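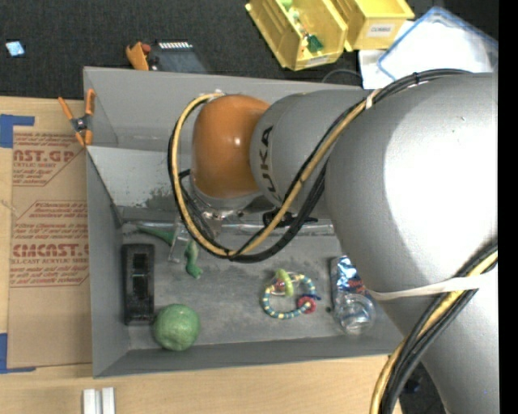 KUKA arm over a gray bin of small objects.

# Skate blades losing edge on one side only, same skate every time

**blueline_left**

Posting in Equipment > Sharpening. I play defense in the Jestuvville adult league, two games a week plus one stick-and-puck. My right skate loses its inside edge after one session. The left skate holds both edges for four or five sessions. Same steel, same hollow (1/2 inch), sharpened together by the same shop.

What I have checked so far:

- Swapped the steel left to right. The problem stayed on the right foot.
- Looked for nicks with a fingernail drag along each edge. None found right after sharpening.
- Laid a straightedge across the blade after the last sharpening. The inside edge of the right blade was a little lower than the outside edge. The left blade looked level.
- Changed the walking path from locker room to bench. The mats at Flallach Arena have a gap by the home door, so I now use the visitor door.

I weigh 180 lb in gear. Holders are three seasons old. The boots were baked once when new and again in July after I changed insoles. I did not have the problem before the summer, but I also skated less then, so I can't say the insoles caused it.

The shop says the edges are level when they leave the counter and that I'm "rolling over" on the right foot. They offered to go to a 7/16 hollow. Before I pay for that I'd like to know whether a deeper hollow addresses uneven edges at all, and what order to check things in. Replacing the holder is $73 at the shop and I would prefer to do that last.

---

**hollowpoint**

A deeper hollow does not address uneven edges. It changes the bite angle on both edges equally. If one edge is low, it will still be low at 7/16, and the high edge will grab more than it does now. Leave the hollow alone until the edges are level.

Your swap test tells you most of what you need. If the problem followed the steel, you would look at the steel. It stayed on the foot, so the remaining candidates are the holder, the mounting, the boot, and how the shop clamps that skate.

Check in this order:

1. **Edge level, measured properly.** A straightedge laid by hand is not good enough. Use a magnetic edge checker with a bar across the blade and read it at three points: toe, middle, heel. Do it at the counter before you leave. If all three are off by the same amount in the same direction, the sharpener's height adjustment is off for that skate. If the readings differ from one another, the blade is bent or not seated.
2. **Blade seating.** Remove the steel, clean the slot, put it back, and tighten. Grit in the slot is enough to tip the blade. With the steel installed, push sideways at the toe and the heel. There should be no movement and no click.
3. **Holder alignment.** Turn the skate over and sight from heel to toe. The blade should run down the center of the outsole or slightly to the inside, and should match the left skate. Compare the two side by side.
4. **Rivets.** Press a thumb against each side of the holder and flex it. Any gap opening between holder and outsole means loose rivets. Copper rivets near the heel tend to go first. Re-riveting costs much less than a new holder.
5. **Boot.** Only after the first four. If the insole has you standing differently in the right boot, you can load the inside edge hard enough to wear it early. Put the old insole back in the right skate for two sessions and compare.

On "rolling over": that is possible, but it does not produce a low edge on the straightedge right after sharpening. You measured before skating on it. That points at step 1 or 2.

Also, ask if they sharpen the pair in the same holder jig without readjusting between skates. Some jigs are set by eye. If the right skate always goes in second with the blade facing the other way, a small height error shows up as inside-low on one foot and outside-low on the other. You reported the left as level, so check it again with the bar before ruling this out.

---

**zamboni_exhaust**

had this last year and it was the mats. Flallach has bad mats by the penalty box too, not just the home door. get walking guards. $33 for mine

also I would just go to 7/16, I did and never looked back

---

**kaewmanee_crease**

Goalie here, so a different blade, but I sharpen for the Kaewmanee house league on a portable machine and see this a few times a season.

I agree with hollowpoint on the order and would add two things.

First, burrs. After the final pass the edge has a burr that should be honed off with a flat stone along both sides of the blade. If only one side is honed, or one side is honed too hard, that edge can feel dull after very little ice time even though the level reads fine. Run a cotton ball along each edge. If it catches fibers, there is a burr or a nick.

Second, mats can't be dismissed, but a bad spot on the floor would normally hit both skates. You step on the same path with both feet. One-sided wear on the inside edge over the full length of the blade is not a floor pattern. Floor damage shows as short dull patches, usually under the ball of the foot.

If the shop won't check the level in front of you, try another one. Lostness Sports, next to the curling club, keeps an edge checker on the counter and will show the reading before and after. They charge the same as the rink.

---

**blueline_left**

Update, December 1, 2025. Borrowed an edge checker. Right skate reads inside-low at toe, middle, and heel, same amount at all three. Left skate reads outside-low by a smaller amount, which I missed with the straightedge. Pulled the steel on both, cleaned the slots, reseated, same readings. Rivets are tight.

Taking both to Lostness before the next game and staying at 1/2. Old insole goes back in only if the edges still wear unevenly after a level sharpening.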